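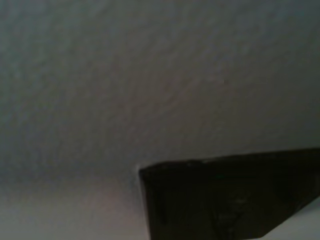
The gripper on the Mikiteo arm, against a pale grey surface.

The robotics club at Andetmont meets at lunch, and by November its members have stopped going outside at all. There are 20 of them this year, in four teams, and each gets the arm for 9 minutes at a time.

The job is sorting. At the Vesow regional, an arm has to move coloured blocks into trays, with 200 points on offer and 90 needed to go through. Last year Andetmont missed out.

"We spent too long on the arm and not enough on the program," says Akosua Frimpong, the team captain. This time they write the code first and test it in short runs, then argue over the log.

Mosquera, the school down the road, has offered a practice match. Frimpong has said yes. Her team still has to fix its left turn.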